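Refill or Replace? Travel-size Bottles in the Shared Office
Alina Dumitrescu and Carmela Ferri
Project report, November 19, 2025

3. Method

We wanted to know whether people would decant skin and hair products from a large bottle into small ones if the small ones were easy to find and easy to fill. Staff at Custside let us use the big white table in their open-plan office. Containers were collected from colleagues and sorted by size, then by type of closure.

Labels were a problem from the start. The print on the small bottles is tiny and often rubs away, so we recorded each container by shape, cap and colour of trim. A red ring or band turned up on several of them and was no use for telling one product from another.

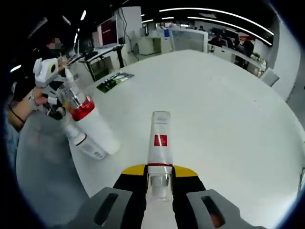 Caps were grouped as screw, press or nozzle. Nozzles took the longest to sort — some came off by hand, others seemed to be fixed to the neck and we left those alone. Carmela kept the tally and Alina checked it against the collection sheet. We found 2 mismatches, both in the nozzle group, and corrected them before moving on.

4. Results

Of the 31 small bottles collected, most could be opened and refilled without tools. The full table is in the appendix. We plan to repeat the sorting in January with containers from the Ranance site.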